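Wires through a chrome gland onto a control board — do I tidy before or after I plug in?

Posted by Burnico in Wiring and Small Electronics

Hi all, hoping someone with more patience than me can help. I've got a green control board that sits in a grey metal frame, and the wires for it come up through a shiny chrome cable gland on a flat metal plate. I'm fine with the soldering iron and fine with a screwdriver, but I am hopeless at making wires behave. Every time I get the bundle looking half decent I have to plug something in, and the lot springs back into a bird's nest.

The colours are red, black, and green with a yellow stripe. The reds are pretty well behaved, they all want to go the same way. The blacks are the trouble. One of them does a great big loop out into space and hangs over the rim of the gland, and another one likes to lie across the top edge of the board no matter what I do with it. 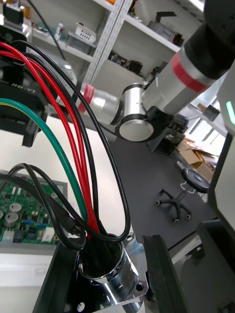 Sotport, October 2025

So my questions, sorry there's a few. Should the wires be tied before they go down into the gland or left free until everything's connected? Is it bad to have a wire draped on the board like that? And how do you get a little black plug into a socket on the edge of a board without the whole thing skating across the table? I've got one of those smooth white tabletops and there's no grip on it at all. Last time I pushed on a plug the frame slid and I nearly put my thumb through a capacitor.

Nothing is powered up while I'm doing this, before anyone has a go at me. I also don't want to buy a fancy crimping kit. I already spent 30 dollars on cable ties and spiral wrap at Herath and I'd like to get some use out of it.

Thanks in advance!

Shuzhen Shi
Member, 1,532 posts

Plug in first, tidy second. I did it the other way for years and I've got a drawer full of snipped cable ties to show for it.

What I do is get all the wires through the gland with plenty of slack, more than you think you'll want, and leave the gland nut loose. Then I do the connectors one at a time, starting with whichever is hardest to reach. Once they're all seated I go back and pull the extra down through the gland a bit at a time, a wire at a time, until the loops are gone but nothing is tight. If you pull the whole bundle at once the short ones go tight as a guitar string and the long ones don't move. Then nip up the nut. Then ties.

For your big black loop, I'd check where both ends are going before you do anything clever with it. Sometimes one is longer because it's meant to go somewhere further away, and you don't want to find that out after you've trimmed it (ask me how I know, it was a pottery kiln controller and my sister still brings it up).

The one lying over the board edge I would move. It won't do harm sitting there for an afternoon on the bench, but if the thing ever vibrates the insulation can rub on the edge, and the edges of boards are sharper than they look. Bring it round the outside of the frame and put a tie on it with a bit of spiral wrap underneath. If you've bought the wrap, use it there and don't bother anywhere else.

The plug. Two hands, and they do different jobs! One hand does nothing except hold the board still, and you hold it by something solid on the far side, well away from the socket. The other hand has the plug, held by its body and never by the wires, and pushes straight in along the line of the socket.

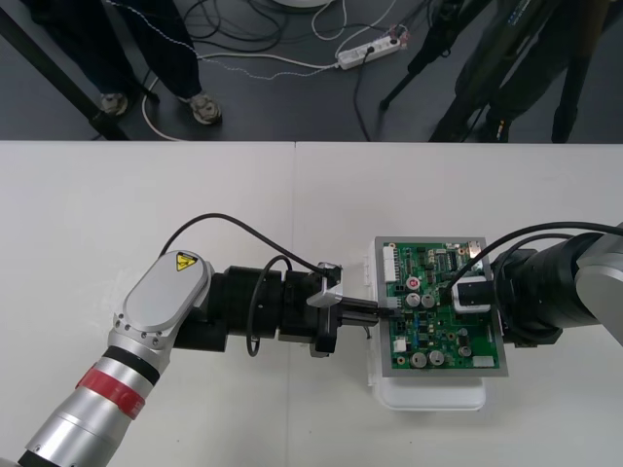 Go slowly enough that you can feel whether it's lined up. If it doesn't want to go, back it out and look at the key — most of those little plugs have a ridge or a tab on one side and only fit one way round. A plug that's the right way up goes in with a fairly even push and you'll often feel a small click at the end. If you find yourself leaning on it, stop.

As for the sliding, I put a square of that rubbery drawer liner under the base. I bought a roll in May and I've still got most of it. A damp tea towel works too but I don't love having damp things near electronics, powered or not.

And please leave the green and yellow one a bit longer than the others when you do your final pull. That's normally your earth, and you want it to be the last one that comes off if something ever gets yanked. Check it against the diagram for your own board though, I'm going on colours here.

Nulomholm
Member, 200 posts

Blu tack under the corners. Works for me.

Burnico
Original poster

Thank you both. Shuzhen, the loose gland nut is the bit I was missing, I'd been doing it up first and then wondering why nothing would slide. Drawer liner is on the shopping list. Will have another crack at the black one once I've traced both ends of it.

Shuzhen Shi
Member

Good on you. Take a photo of the plugs before you start tying things down, too, so you've got something to look back at if one of them has to come out again.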